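Open day at the Arkel robot workshop, Ellumcombe
25 July 2024

I'd been meaning to get over to Arkel's workshop ever since they moved into the old Gudano building in December, and this week they finally opened the doors to anybody who felt like wandering in. So I wandered in! There was a sign-up sheet by the entrance (I was number 122, and the sheet was still filling up behind me), a table of lemonade, and a very patient staff trying to keep small children from leaning on things.

The draw, of course, was the robots sorting the shopping.

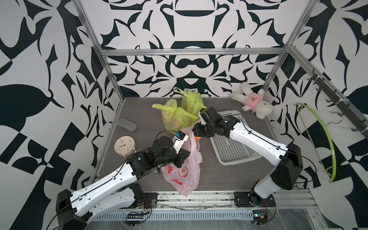
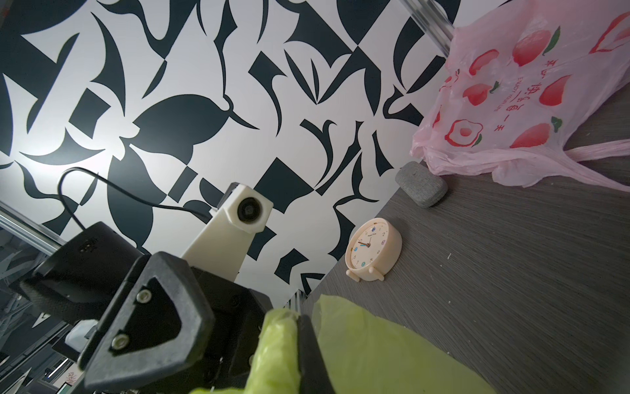
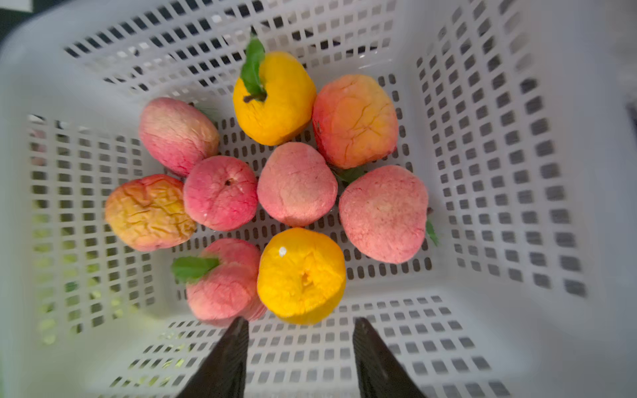

Bags, fruit and a basket at the Arkel open day.

Iñaki Figueroa thought the bags were the best part, and told the group by the door that he'd take a robot that could deal with a plastic bag over one that could do a backflip any day of the week. A bag never has the same shape twice, he said, and he has trouble enough with them himself at the checkout. That got a laugh, and then a pretty serious conversation about whether anyone would want one of these in a kitchen. Figueroa would, if it came without the metal frame. His worry was the price, and he asked about it more than once without getting a number out of anybody.

I have to say I was with him on the bags. I came in expecting something like the car factory videos, all speed and sparks, and this is much more like watching somebody very careful put away groceries in a house they've never been in. You find yourself leaning in. The peaches got a lot of love too, by the way. They're fake ones, kind of spongy looking, some with little green leaves, and there was a whole debate next to me about whether real ones would survive. The engineer on duty said they'd like to get to real fruit eventually, but she wasn't going to promise a date and she wasn't going to promise there'd be no juice.

Everyone asked about the wallpaper. Or at least that's what I'd call it, the big black-and-white swirly pattern on the walls of the booth, leaves and thorns and curls all over. I loved it. I'd put it in my hallway tomorrow (my husband has already said no).

The demonstration is part of what Arkel calls the Kawaguchi project, which has been going on upstairs for a while and is all about everyday objects: bags, clocks, hangers, stuffed toys, the kind of stuff that's lying around any bedroom or kitchen. The short talk that went with it ran 19 minutes and I followed most of it. The piece that stuck with me was about the little cameras at the grippers. From up close, the robot's view of a bag is mostly just bag, folds and shine, and the people running the project spend a lot of their time looking at exactly that kind of picture. They had a screen set up for the talk and you could hear the room go "ohhh" when the close-up view came on.

Questions went on longer than the talk did. Somebody wanted to know if it could fold a fitted sheet (no, and the speaker said she can't either). A retired machinist near the front asked some very good things about wear on the finger tips that I won't try to repeat here, because I'd get them wrong. One boy asked if the teddy bear had a name, and when he heard it didn't, he gave it one on the spot. It's Gerald now. The staff were using it by the time I left.

If I had a complaint it would be the space. The room fills up fast, the viewing line is narrow, and anyone under about five feet tall was seeing mostly elbows until they brought out a step stool. They also ran out of lemonade pretty early, and the coffee was, let's say, made by engineers. But the door was open, the people were friendly and you could stand there as long as you liked once you got to the front.

The afternoon ended with a drawing for a tour of the upstairs lab, which I did not win (ticket 453 did, congratulations to whoever you are, there was a lot of whooping from the back). For the rest of us there's going to be a second open day, with timed entry so the line doesn't go out to the parking lot again. Groups will be kept small and each one gets its own turn up close. The date isn't set yet. Sign-up will be at the front desk, and they said kids are welcome as long as a grown-up stays with them. Doors close at 4, and parking is on the side street, not in front of the bakery, please, they've asked nicely twice now.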